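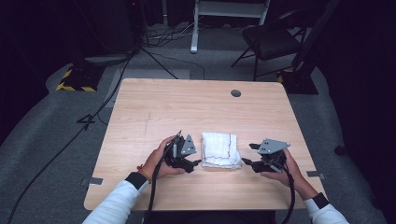
Folding small towels so they stay folded

I wash tea towels and hand towels once a week, at 60, and until July I folded them in half, in half again, and stacked them. The stack leaned. Taking one from the middle pulled out two others. I have now settled on a method and am writing it down.

The towels differ more than I expected. A small white one with a quilted surface and reddish-brown stitching keeps its shape poorly, as the padding pushes back against the crease. Thin flat-weave towels crease well but slide. Terry is somewhere in between.

Working surface

A pale wooden table is fine. I fold on the table and not on the bed, where the cloth sinks and the edges wander. Wipe it first. Crumbs get into quilted fabric and stay there.

Method

1. Lay the towel flat, short side facing you, and smooth from the middle out with the side of the hand.
2. Fold lengthwise into thirds. Halves leave a thick open edge that spreads on the shelf.
3. Turn any hanging loop inwards.
4. Fold the short ends to the middle, leaving a gap the width of a finger. Quilted towels need two fingers.
5. Fold once more across the gap and press for a slow count of 10.

The gap in step 4 matters most. Without it the last fold has nowhere to go, and the towel springs open overnight.

Storage

The drawer is a Bredberg, 35 cm deep inside. Towels stand on edge, folded side up. I tried the Stivusus divider and sent it back, as it took up the space of three towels and held nothing upright. A strip of card does the same job. Quilted towels go at the back – they are springy enough to hold the row in place.

I still have no good answer for round cloths.

Comments (3)

Latrice Gallagher
Thirds works for me too, but I iron the quilted ones first on low. The stitching puckers otherwise.

montes_k
What about bath sheets? Mine are 69 cm wide and thirds is too bulky for the shelf.

Author
Quarters for those, lengthwise, then roll. I keep them on a shelf and have not tried a drawer.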